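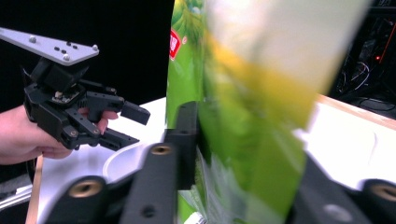 ## See-through bins or cardboard boxes for a move? (long, sorry)

**mudroom_meg** · Wednesday, October 10, 2018

Okay hive mind, I need opinions. We're leaving our 1650 square foot house in January and going into a two-bedroom at Jumano Court, fourth floor, with one coat closet and a storage cage in the basement that's about as big as a shower. My husband wants to do the whole move in cardboard because it's cheap and you can flatten it afterward. I want to buy plastic bins, the clear kind, and then just keep living out of them in the cage and under the beds.

I've priced out 35 of the Platuvon ones with the snap lids and he nearly fell off his chair.

So: has anyone moved with bins and been glad? Or sorry? Also do you label them if you can see in? I feel like I'd get lazy and then regret it the first time I need the humidifier.

---

**tapegunterry**

Cardboard. Every time. I've moved six times in eleven years and the winner is always the small book box from the moving store, packed full and taped on both seams. Bins have those sloped sides so you lose space in the truck, and the lids pop when you stack them more than three high. Ask me how I know (Christmas ornaments, driveway, rain).

Your husband's right, sorry!

---

**quiltnfool**

Terry and I are going to disagree again, I see :)

I did bins for my sewing room and cardboard for everything else, and the sewing room was the only room that was usable the first week. I carried them in, slid them onto the shelves and I was done. The cardboard rooms took me until spring. There was one box marked "MISC HALL" that I moved from corner to corner for so long I started dusting it.

Fabric, yarn, linens, winter coats — all great in bins. I wouldn't do books or canned goods in them, because you'll fill them to the top and then you can't lift them.

---

**mudroom_meg**

"MISC HALL" is going to be my entire move, I can feel it.

@quiltnfool did you label?

---

**quiltnfool**

Yes! Masking tape on the short end, black marker, and I wrote the top two things and the bottom two things. You can see the outside layer through the plastic but the stuff in the middle might as well be on the moon. I've got a bin that looks like all flannel from every side and there's a waffle iron in it.

---

**bbeltran_movers**

Hi all, Baltazar Beltrán here. I drove for Georgiou Moving for nine years and now I mostly do small apartment moves on my own, so take this as one guy's opinion.

Mixed loads are fine. What makes a crew slow is when there are 14 different sizes of container and half of them don't have lids. Pick one size of bin and one or two sizes of box and stick with it. The bins ride best on top of boxes, never under. If it's a fourth floor walk-up, please keep everything to something you could carry to your own car without swearing.

Terry's right that lids pop. We run one strip of painter's tape across the lid and down both sides. Comes off clean if you don't leave it on all summer.

And measure the cage before you buy anything. People measure the floor and forget there's a pipe.

---

**mudroom_meg**

THERE IS A PIPE. I went back to the photos on the listing and there it is, right across at head height. Thank you Baltazar.

There's an elevator, thank goodness, but we have to reserve it and we only get a two-hour slot.

---

**halfpint_hal**

I'll be the crank. Why are you taking 35 bins of anything to a two-bedroom?

We went from a house to a condo and the smartest thing my wife did was refuse to buy a single container until we'd gone through every closet. I thought we'd need a wall of those Trurnusus shelves. We ended up with one unit and it's got room on it. Once you buy the bin you'll find something to put in it. I had a bin of phone chargers. For what phones, I couldn't tell you.

---

**tapegunterry**

Hal, some of us like our chargers.

---

**mudroom_meg**

Ouch but fair, Hal. We did the linen closet last weekend and I let go of a LOT of towels (the animal shelter took every one of them, they were so nice about it). The garage is what's scaring me. And I've got my grandmother's dishes, which I'm not budging on, so don't even start.

---

**potluck_in_tulsa**

Jumping in on the kitchen side, which always gets forgotten until the last night. One large bin, not snapped shut, sitting out on a table all week before the move. Anything you open and don't finish goes in there: the half bag of noodles, the soy sauce, tea, the dog's pills. Then you only have one place to look when you're hungry and cranky at the new place at 10 p.m.

I like a cloudy plastic one for this. You can tell there's something in there, and guests can't read your snack choices.

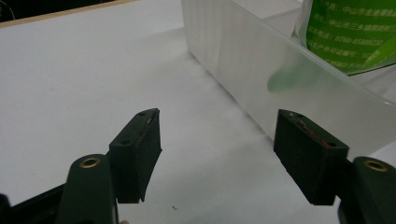
*Big translucent bin on the white tabletop, green bag with Chinese writing up in the corner.*

Bring it in your own car. Don't put it on the truck! I did that once and dinner was a granola bar from my purse.

---

**halfpint_hal**

Now that one I agree with. Ours was a cooler, same idea. We put the toilet paper, the shower curtain and a screwdriver in with it.

---

**quiltnfool**

Shower curtain, yes!! And the rings. I forgot the rings and tied it up with yarn for two days.

---

**mudroom_meg**

Update for those following along. We talked it over at dinner and we've got a deal — bins for clothes, bedding and whatever's going in the cage, cardboard for books, kitchen and the dishes. I'm allowed $92 for bins to start with and not a penny more until the garage is sorted. He's written it on the fridge.

Still not sure about wrapping the dishes. Newspaper leaves ink on everything, the packing paper costs more than I expected, and I just gave away all my towels.

---

**tapegunterry**

You gave away the packing material, Meg.

Get plain newsprint, it's the same stuff minus the ink. Plates go on edge like records, not flat. Crumple a couple inches in the bottom of the box first.

---

**bbeltran_movers**

What Terry said on the plates. T-shirts work too, you've got to pack them anyway. Write FRAGILE on the side and not only on the top, the crew can't see the top once it's stacked.

---

**potluck_in_tulsa**

Meg, what size did you end up picking for the bins? I'm doing my mom's place after the holidays and would love to just copy you.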